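# The Hafstein, Nudulberg: a review of the seats, mostly

I have now seen 3 films at the Hafstein, which is two more than I meant to, and I feel ready to have opinions about it.

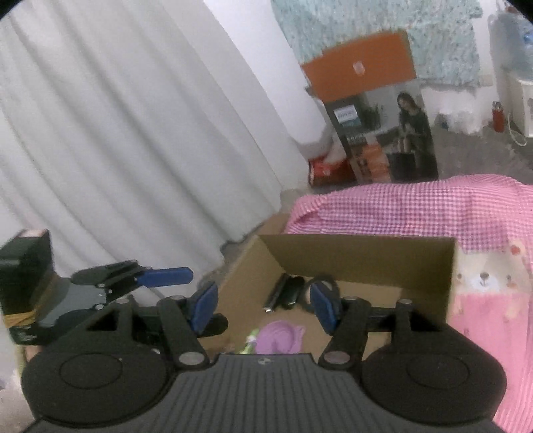

## The building

The Hafstein is the last single-screen movie house in Nudulberg, and it wants you to know it. The front is a tall slab of cream tile with the name running down it in letters you can read from the bus depot. The lobby has a curved staircase that leads to a locked door. I asked about the door. The young man selling tickets said it was "the upstairs," and we left it there.

Inside, the auditorium is better than the lobby has prepared you for. The ceiling is painted as a harbor at dusk, with boats, and whoever painted it had clearly been told about boats over the phone. Gold ribs fan out from the screen. There's a balcony, roped off except on festival nights, and a pair of plaster sea gods who hold up the speakers with what I'd call visible resentment.

The curtain still opens. It does it slowly, with a squeak at the two-thirds mark, and then it closes again after the trailers so that it can open a second time for the film. I could watch that all evening. During the second film, I'd have preferred to.

## The seats

New since January, from a company called Grernia, in a dark red fabric that feels like a decent coat. They tip back a little. They don't recline fully, heat up, vibrate, or bring you anything, and I count all of that in their favor. Legroom is fine through most of the room and poor in the front four rows, where the floor starts to climb toward the stage and you end up watching with your knees at chin height.

The armrests are shared. The old seats had the same arrangement, but the old armrests were narrow enough that neither party wanted one. These are wide and padded and worth fighting for, and I lost to a man in a fleece vest who was asleep before the title came up.

Cup holders: one each, on the right. If you're on the left end of a row you'll have a cup holder, and if you're on the right end you'll also have a cup holder, but somewhere in the middle there is always a person who has used the wrong one and set off a chain reaction.

## Picture and sound

They run film on request nights and digital the rest of the time. I saw one 70 mm print and it looked wonderful, deep and a bit alive at the edges. The digital picture is sharp and slightly dim on the left side. My friend Tatu Wanyama says I imagine this. Tatu sits on the right.

Sound is good downstairs if you stay out from under the balcony. Back there the dialogue turns to soup and you get the plot secondhand from the people in front of you. Loud scenes also bring a faint rattle from the plaster, which for a submarine picture was the best effect in the movie.

## Snacks

Popcorn comes in small, which is large, and large, which needs its own seat. It's popped on the spot and salted by someone with strong feelings. The coffee is from a machine. The candy counter sells licorice in a shape I took for the local lighthouse, and I have been corrected since.

The line moves slowly because there's one register for tickets and snacks together. Get there early or miss the first curtain.

## Compared with the Paltport

The obvious rival is the Paltport, out past the ring road, with its parking structure and its carpet. The Paltport is cleaner, the picture is brighter, and the restrooms work as a set. It also shows so many ads that I once finished my popcorn before a film I'd arrived late for. Going there is a lot like waiting for a flight that turns out to be a cartoon.

At the Hafstein the heating has two settings and both of them are for someone else. Bring a sweater and be prepared to take it off.

## Where to sit

Row H or J, left of center if you'd like to settle the dimness question for me. Avoid the front four rows, anything beneath the balcony, and the aisle seat in row M, which leans.

Rating: four sea gods out of five. I'm going back for the submarine picture.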